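3.2 Surface height and the placing of everyday items

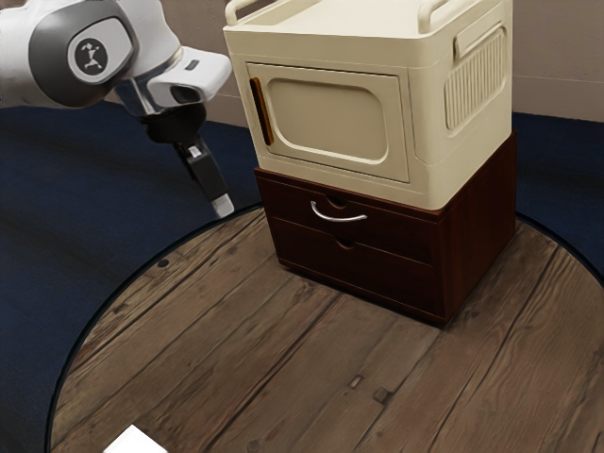
Figure 4. Two-tier furniture unit and round table (rendered view).

The second part of the study looked at where people in small apartments put down the things they carry in from outside: keys, mail, bags, phones. Earlier work by our group (Millet and Shukla) found that residents tend to use the first free surface past the front door, whatever that surface was bought for. We wanted to know if the height of the surface changed this habit, and if having a second level made any difference. Furniture with two tiers, such as the unit in Figure 4, gives a resident a choice of levels without taking up more floor.

We sent a written survey to 900 households in rented apartments. Each household was asked to list the surfaces within reach of the entrance, to measure the height of each one from the floor, and to note what was lying on it at the time of filling in the form. Forms were returned through August. Around 100 of them had to be set aside, mostly where heights had been left blank or where a built-in counter had been entered twice under different names. Carré and Shaikh checked the remaining forms separately and settled differences by going back to the household by phone.

Height had a clear effect for mail and a weak one for bags. Mail was mostly left on surfaces between waist and chest height. Bags went to the floor or to a low shelf, and stayed there overnight in most homes. Keys followed no pattern we could tie to height. Several residents wrote that they kept keys in a coat pocket, an answer the form did not allow for, and we coded these as "other."

For units with two levels, the upper level was used for things needed again the same day and the lower one for things with no set place. This held for tall and short units alike. Pichon has suggested that lower levels fill up over time simply from being harder to see, and our data do not rule that out. A single survey says little about how long an item has been lying where it was found.

To look at this more closely, we asked 50 of the households to keep a diary for 2 weeks. They wrote down each item moved onto or off the entrance surfaces, with the time of day. Most moves took place in the early evening. Items on lower levels were moved far less often than items on upper levels, and some were not moved during the whole diary period. The diary results are given by household size in Section 3.3.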